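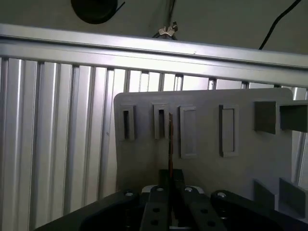

Photo: Dokero workshop. Reproduced with permission.

Figure 3. Slotted board with raised rims and projecting square blocks. A thin brown strip is held upright in line with the second slot.

4. Materials

4.1 The board

The trials reported in Section 5 used a single pattern of board, referred to in the project as the Gralum board. The pattern was drawn up after the first round of shop visits, when it became clear that the parts most often reported as hard to seat were thin, flat, and open to view along most of their length. Staff at the participating shops described little trouble with round pins or with square plugs. Their complaints concerned strips: seals, spacers, guides, and facing pieces that must enter a narrow opening end first and that bend or turn before they are fully home.

The board is a gray rectangle with a matte finish and rounded upper corners (Figure 3). Four upright slots are placed side by side in its upper area, and four square blocks project from its face toward the right. Slots are numbered from left to right throughout this paper. Each slot is bordered by a raised rim. The rim was kept on all four because the earlier flat-faced pattern gave no edge against which the end of a strip could be steadied, and records from that pattern could not separate a missed opening from a strip that had skidded across the face.

Slots 1 and 2 are short and similar in size. They serve as the working pair, and every strip in the set was tried in both. Slots 3 and 4 are taller. Slot 3 is also wider, and its face is set back only slightly within the rim. It was included as a blind position: a strip brought to it meets the recessed face and goes no farther. Slot 4 has a recessed interior and was used for practice before each session. Results from slot 4 are not included in the totals.

The square blocks are arranged in two pairs, one at the height of the slots and the other near the bottom of the board. They belong to a separate exercise on placing and removing caps, which will be reported elsewhere. They were left in place during the strip trials so that the board would present the same outline in both exercises. No contact between a strip and a block was scored as a fault unless the strip was dropped as a result.

A total of 15 boards were made by Dvořáček to the same drawing. Each was checked before use with a go gauge and a no-go gauge in slots 1 and 2. Two boards failed the no-go check at slot 1 and were set aside as spares for the cap exercise. Small marks left on the rims during finishing were removed by hand, and the checks were repeated afterward.

4.2 The strips

Strips were supplied by Zindell in two grades of stiffness. Both grades were cut to the same width and to a length of 56 mm. The ends were left square. Beveled ends were considered, and they are common in finished goods, but a bevel does part of the work of finding the opening and would have hidden the effect of the rim.

Each strip was used for one session only. After the session it was laid on a flat plate and inspected for a set bend. Strips that rocked on the plate were discarded, and a note was made of the trial in which the bend was first remarked on, if any. Strips of the softer grade were discarded more often than those of the stiffer grade. The authors did not attempt to straighten and reuse them.

Color was not treated as a variable. The brown stock was chosen for its contrast with the gray of the board, which made it easier to judge from the side whether the end of the strip lay in line with the slot. Three sessions were run with a gray stock while a delivery was pending, and those sessions were later repeated in full with brown strips. Only the repeated sessions are counted.

4.3 Mounting and lighting

The board was mounted upright, with the slots running vertically. An earlier arrangement had the board flat on the bench. That arrangement was dropped because it allowed the weight of the strip to assist entry, a condition that was seldom met in the shops visited. With the board upright, the strip must be carried to the slot and held there while it is lined up, and any twist along its length has to be corrected before it can pass the rim.

Lighting proved harder to control than expected. Bare metal surfaces near the board reflected light unevenly, and in the first sessions the inside of slot 1 was at times too dark to judge by eye. Lamps were moved farther to the side and the level at the face of the board was checked at the start of each session. The depth of the two short slots still makes their openings look dark from most positions. This was accepted as normal for openings of this kind, and no marking or paint was added inside the rims.

4.4 Procedure and scoring

A trial began with the strip clear of the board and ended when it was fully seated, dropped, or withdrawn. Four outcomes were recorded: seated at first contact, seated after correction, not seated, and damaged. A correction was defined as any movement of the strip away from the rim followed by a second approach. Sliding the end of the strip along the rim without losing contact was not treated as a correction, although it was noted on the sheet.

The order of slots was changed from one session to the next. Slot 3 appeared at least once in each session and was not announced in advance. Trials at slot 3 were scored only for the force mark left on the end of the strip, which was read under a hand lens and graded as none, light, or heavy.

In all, 1774 trials were carried out over 71 sessions. Sessions were held in the morning whenever possible, as room temperature was steadier before noon and the softer grade of strip was found to be sensitive to warmth. Sheets were entered twice and compared. Where the two entries differed, the paper sheet was consulted, and where the sheet could not be read, the trial was marked as missing and kept in the count.

4.5 Limits of the materials

The board tests one orientation of slot and one shape of rim. Shops that work with sloped or horizontal openings may see a different balance between first-contact seating and correction. The strips are shorter than many of the parts that prompted the study, and a longer strip would be expected to bend more under the same handling. Wear on the rims was checked by gauge at the midpoint and at the end of the trials. No board moved out of tolerance, but the upper corners of the slot 2 rim were slightly polished on most of them, and the possible effect of this on later sessions is taken up in Section 6.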